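About Us

By Dorian Carré
January

Zilwood Bench is a small test shop. Companies send us grippers, arms, cameras and controllers, and we run them through the same set of household and warehouse tasks so the results can be compared. We don't build robots and we don't sell them. Customers pay for bench time and a written report.

We started out as the test room of Chong, a packaging line builder. Chong needed to know which gripper to put on a carton feeder, and the makers' data sheets all used different units and different test objects. We bought a shelf of ordinary groceries and tried every gripper on the same things. Other firms asked to see the numbers, and later asked us to test their own parts. Zilwood Bench became a separate company after that, though we still share a loading dock with Chong.

What we test

Most of our work is on two-finger grippers. A customer usually has a shortlist and wants to know how each one behaves on objects that are shiny, thin-walled, or long and narrow. The object set now has 151 items in it. All of them come from regular stores, and we replace them when the cardboard goes soft or the corners get crushed, which changes the grip numbers more than people expect.

Each gripper is tried two ways. First a person holds it as a hand tool, with a camera mounted on it, and picks up the item. Then the same gripper goes on an arm and repeats the job under a controller. The hand-held pass is quick and shows us where the fingers want to land. The arm pass takes longer and shows whether the controller can put them there.

Boxes are a good example of why we do both. A cling film carton is long, light and glossy, and a camera close to the fingers sees mostly print and glare. Fingers that close unevenly will turn the box before they hold it. Squeeze too hard and the panel with the tear strip gives way. We use cartons like this for finger comparisons and for checking camera exposure.

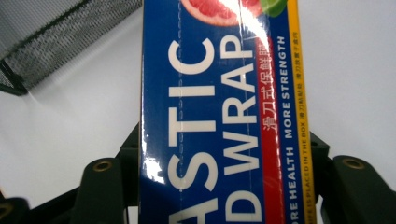 A food wrap carton between the gripper fingers, seen from the tool camera.

A standard comparison is 200 picks per gripper. We record whether the object was lifted, whether it slipped, whether it turned in the fingers, and whether it was marked afterward. Slips and turns are logged separately. Some customers only care about drops, but a carton that turns in the fingers can't be set down square, and on a packing line that counts as a miss.

Cameras and controllers

Camera tests use the same objects and the same white tables. We look at focus distance, glare on printed surfaces, how much of the view the fingers block, and delay between the camera and the controller. We also move the lights, because a camera that does well under one lamp may lose the edge of a glossy box under another.

For controllers we keep a reference arm with a fixed setup named Brornel. Nothing on Brornel is changed without a full rerun of the baseline. When a customer's controller does better or worse on it, we can say the arm was the same. The logging software is our own. It is called Julla, and customers get the raw Julla files along with the report.

How we report

Reports are short. They list the parts tested, the settings, the objects, and every result including the failed runs. We don't give stars or overall scores, and we don't pick a winner unless the customer has told us what job the gripper is for. If a part breaks on the bench we say so and return the pieces.

Makers may read a report on their own product before it goes to the customer and can add a page of comments. They can't change the results.

Working with us

Send the part, its mounting drawing and the cable pinout. Tell us the supply voltage and any force limit you want us to stay under. If you have your own objects, send 2 of each, and more if they are likely to be damaged. Visitors are welcome to watch a test. Mornings are best, as the arm runs go on through the afternoon and the room is kept closed while they do.

Job number 1763 is on the bench as this page is being updated. It is a finger pad comparison.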